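Chapter 4
Knitted Fabrics and Their Care

4.1 Why a knit behaves differently

In the previous chapter we studied woven cloth, where two sets of threads cross each other at a right angle. A knitted fabric is built in another way. One yarn forms rows of loops, and each loop holds the loop of the next row. For this reason a knit can stretch in all directions, and it can also lose its shape when it is stored badly.

Cables are made by crossing one group of stitches over another. The crossing pulls the fabric together, so a cabled piece is narrower and thicker than a plain piece with the same number of stitches.
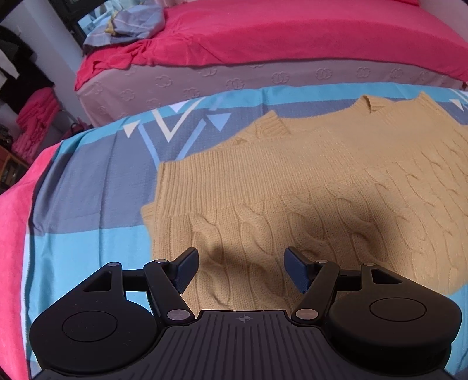

The weight of a garment is important too. When a heavy sweater hangs from the shoulders, the loops there become longer - and the sleeves follow. Athina Vrettos, who taught knitting in Zaltia for 38 years, asked her students to fold every sweater and to measure it again in April.

After reading this chapter, you should be able to explain how a loop carries weight, choose a method of drying for wool and cotton knits, and complete the measuring table in Exercise 13.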